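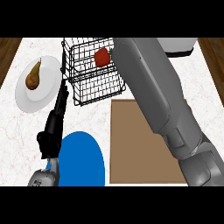
Arm stops at the basket, no error shown
Forum: Simulation and control

florkska_lab
07/06/2018
Hello all. I have a problem with the two-arm kitchen task in Rultimero and I am out of ideas. The left arm goes to the wire basket, and when the fingers are near the wall, the arm freezes. No error comes in the log. The right arm continues its path like everything is fine. Out of 554 runs it happened in 20. I already made the approach slower and it did not help. Has anyone seen this?

Surer
Which collision shape do you use for the basket? If it is the full mesh with every wire, the fingers can get stuck between two rods and the solver pushes from both sides. Replace it with five flat boxes, four walls and a floor.

florkska_lab
It is the full mesh. But with boxes I lose the holes, and later I want to test grasping by the rim. Also the pear on the plate never gives trouble, only the basket.

dramani_k
I don't agree with Surer. Stuck fingers would shake, and you say freeze. For me it sounds like the joint limit on the wrist. The planner gives a goal a little outside the limit and the controller waits forever. Print the wrist angle in the last 3 seconds before the stop.

Surer
Shaking depends on the damping. With high damping you see nothing.

dramani_k
Possible, but please check the angle first, it is one line of code.

What worries me more is the other arm. If one arm stops without a fault, the second must stop too. On our real cell we had this in April – one arm hung and the other drove into it. We paid for a new gripper.

florkska_lab
I printed it. In 17 of the bad runs the wrist is exactly at the limit. The other 3 are not, there the fingers touch the wire. So maybe you are both right. I will add a common stop for both arms tonight and then try the boxes.

Surer
Keep the mesh for the rim only, boxes for the rest. And post the log of those 3, please.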